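Staravura forum > Data collection > Clearing the table between takes?

obsa_a
We're gathering mug pick-ups with the hand-held gripper, 100 takes per table. Do you clear everything else off first? My first batch was on a bare table and the policy went for the wrong thing as soon as we added a bottle. 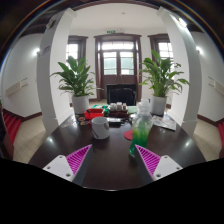

I've started leaving other stuff out and moving it every 2 takes. It's slower, and I can't tell yet if it helps.

drelano
Leave it out. Bare tables taught ours very little. Watch glossy tops though, the ceiling lights move around in them as you walk.

K. Rweyemamu
I disagree for a first batch. Get the grasp clean on a bare table, then add things. With a full table you won't know if a miss is the clutter or your own hand speed.

drelano
You can check hand speed from the logs. Redoing a whole batch costs more.

K. Rweyemamu
Depends who does the redoing. At Sudberg it was me.

yilma4
How often do you change where you stand? We had 4 people collecting and all of them started from the same end of the table. It showed.

obsa_a
Same end every time so far. I'll switch sides halfway through the next batch and post the numbers for both, probably in February.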